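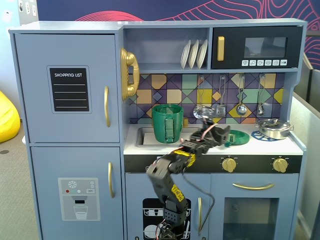 Why do grown-ups keep arguing about the doctor's on the news, asks Vilho Kauppinen, and can't they just build some more of them?

Brilliant question, and people in government have been arguing over it for years! Let's find out how a country decides what sort of health care people get, who pays for it and what happens when not everybody agrees.

What is health care?

Health care means all the help we get to stay well or get better. It's the doctor who listens to your chest, the nurse who gives you a jab, the dentist, the ambulance crew and the huge hospital with the confusing corridors. It's also lots of things you might never see, like the people in laboratories who test blood samples all night long.

All of that costs money. Doctors and nurses have to be paid, buildings have to be heated, and some machines cost more than a whole street of houses.

So who pays?

It depends where you live! In some countries, most health care is paid for by taxes. Tax is money that people and businesses hand over to the government, usually a slice of what they earn or a bit extra on the things they buy. The government puts it all together and spends it on things everyone shares, such as roads, schools and hospitals.

In other countries, people pay for insurance. They put in some money every month, and if they get ill the insurance company pays all or part of the bill. Plenty of countries mix the two, so you might see a family doctor for free but pay for your glasses.

Let's invent a country

To see how the deciding works, we're going to make up a small country called Rokine. Rokine has a parliament, which is the place where politicians meet to talk about laws and vote on them. The politicians were chosen by the voters in an election. The biggest group of them runs the government, and the person in charge of hospitals and doctors is called the health minister.

At the moment, children in Rokine have to pay 10 coins to see a dentist. The health minister wants to make it free. Hooray! But she can't simply stand on a chair and shout "Free dentists!" There are a few steps to go through first.

Step one: the plan

The minister's team writes down exactly what the new rule would say. This is trickier than it sounds. Does "children" mean everyone under 16, or everyone under 18? Are braces free too, or only check-ups and fillings? Every word matters, and the team might write the same page over and over again before they're happy with it.

Step two: asking people

Next, the government asks people what they think. This is called a consultation (con-sul-TAY-shun). Anyone can join in, and in Rokine 4,000 people send in their views. Parents mostly love the idea. Some dentists love it too, but others are worried that they'll be rushed off their feet. In the little town of Vemeck there is only one dentist for miles, and she wants to know who is going to help her!

Step three: the debate

Now the plan goes to parliament, where it is called a bill. A bill is a law that hasn't been agreed yet. Politicians take turns to speak for it or against it, and it can get very noisy indeed.

Some say that sore teeth stop children from learning, so the money would be well spent. Others say the money should go on new ambulances first. Both sides might have a good point, and that's what makes politics so interesting (and so slow). There is only so much money in the pot, and spending it on one thing means there's less for something else.

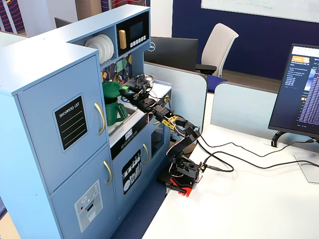 A blue toy kitchen with "SHOPPING LIST" on the fridge door.

Step four: the vote

Rokine's parliament has 271 members. For the bill to pass, more of them have to vote yes than vote no. Before that happens, they can ask for changes, called amendments. Someone might say, "I'll vote yes if Vemeck gets a second dentist," and the minister has to decide whether to agree.

If the bill passes, it becomes law. Even then it may not start straight away! New dentists have to be trained, which takes years, and all the surgeries need to be told about the new rules. If you hear a politician promise that something will be ready by a certain year, this is often the part that makes it late.

But can't they just build more?

Back to Vilho's question. Yes, a government can build more doctors' surgeries, and sometimes it does. But a building with no doctors in it isn't much use when you've got earache, so it has to plan for the people as well as the bricks.

Can children have a say?

You bet! You can't vote in elections until you're older, but you can write to the politician who represents your area. You could tell them about something that works well at your doctor's or something you'd like to be better. Put your own ideas in your own words, and ask a grown-up to help you find the right address.

Words to know

Bill: a plan for a new law that hasn't been agreed yet.
Amendment: a change to a bill.
Consultation: asking people for their views before deciding.
Minister: a politician in charge of one part of the government's work.
Tax: money paid to the government for things everybody shares.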